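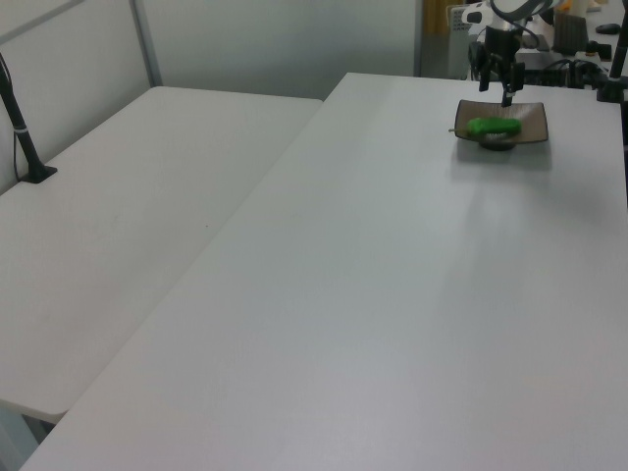 Part-time table hand wanted, small dishes and green vegetables

Posted 26 March 2018 by Damian Duda

Hi! I'm looking for a person who likes putting a small thing on a small dish and then caring where it ended up. If you've ever moved a pepper over a bit on a plate before letting anybody sit down, please keep reading, I probably want to talk to you.

I run Genier, a tableware business in Jonbridge. We sell dishes for side food: pickles, peppers, dips, the olives you put out when people show up early. Our new line is called Talpur and it's mostly small square pieces in browns and grays, shallow, with edges that curve instead of going straight up. I'm very fond of them. They're also a pain to show people, which brings me to the job.

A square dish has four sides that all want to line up with something. Put it straight and it looks like a coaster in a bank. Turn it a little and it looks friendly, turn it a little more and it looks like it got bumped. Then there's the food. We've been using green things a lot, peppers and so on, because green on brown is about the best color pairing I know, and long skinny food in a square dish makes you decide things. Corner to corner? Flat across the middle? Does the end get to stick out over the rim? (I say yes, a little. My sister says no. You're allowed to side with her.)

I've been doing all the laying out myself and I'm slow at it, plus I have a catalog to write and a kiln schedule that's been yelling at me since December.

What you'd be doing

You'd come in 2 afternoons a week, start at the big white tables, and lay out whatever dishes we're working on that day. Mostly that means trying food on them and off them and beside them, and writing down which ways you liked. You'd pick up the vegetables on your way in (I pay you back, keep the receipt). I want good ones with the stem still on. Go ahead and be picky, the folks at the market are used to me by now.

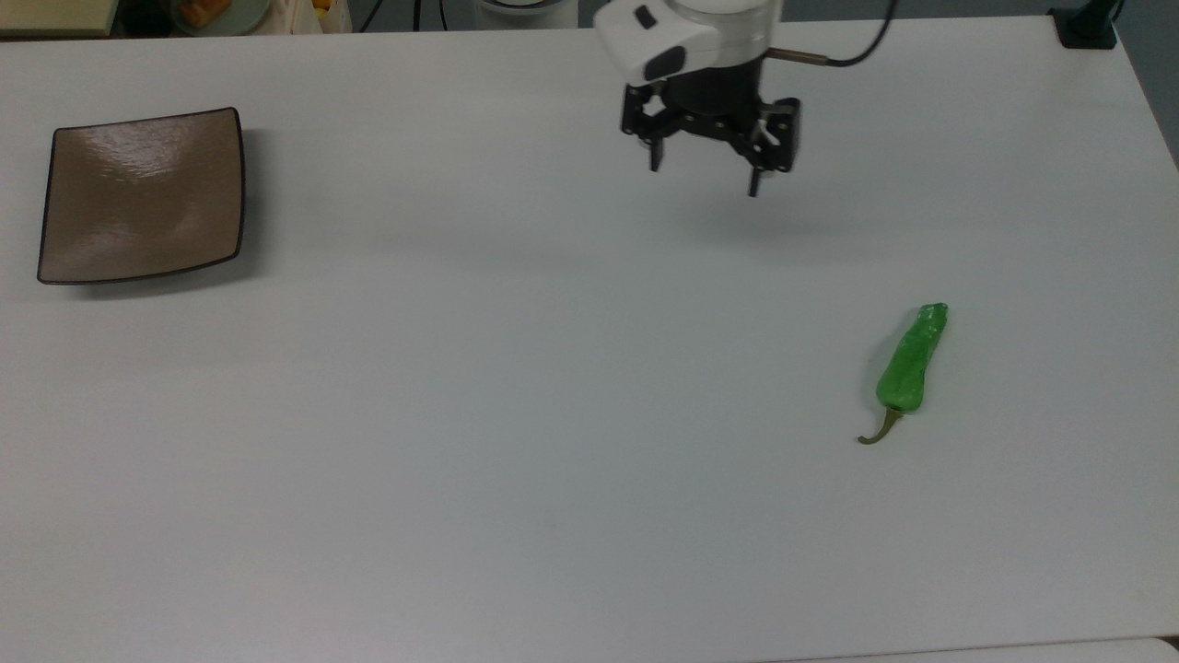 I'm fussy about stems, so let me get that out of the way. A pepper with a nice hooked stem can carry a whole layout, and a pepper that's had its stem snapped off looks like it lost an argument. Wrinkles are fine. I like some bumps and a good shine, and I'd rather have one great pepper than a bag of okay ones.

The rest of the time you'd wipe down dishes, wrap and box samples for shops, and wash up. Glossy glazes show every fingerprint, so there's more wiping than you'd think. Some weeks are nearly all boxes. I'm telling you now so you don't quit in week two and tell your friends I tricked you!

Who I'm hoping for

You don't need a design degree. I don't have one. You might have set tables for a restaurant, or made windows for a gift store, or you might just be the one in your family who does the relish tray. Steady hands help a lot — glazed clay on a hard tabletop makes a noise I never want to hear again. You should be okay standing for a few hours and okay with me walking past and saying "hmm."

It would be great if you could write a plain sentence, too. I keep a notebook of layouts and the notes have to make sense to me a month later. "Pepper on the diagonal, tip up and right, dish turned a hair to the left" is perfect. "Vibes good" is what my last notebook says on most pages and that was me.

The boring but important part

Shifts are 5 hours, with a real break in the middle. Pay is hourly and I'll tell you the rate in my first reply, before either of us spends time on a visit. We're upstairs in the Skendlow building and there's no elevator, sorry, so please ask me about that if stairs are a problem and we'll see what we can work out. Street parking is easy before lunch and awful afterward. Lunch is whatever got used in the layouts, plus bread, and if you don't like spicy food you should bring a sandwich.

How to apply

Send me a short email, no resume needed unless you feel like it. Tell me what you'd put on a brown square dish and how you'd place it. A doodle on the back of an envelope counts. I'm inviting 5 people to come in for a paid try-out afternoon, and I'll write back to everyone, though it may take me 11 days if the kiln acts up again.

Email goes to Damian at the Genier shop address. Put "table hand" in the subject line so I don't lose you in with the clay invoices.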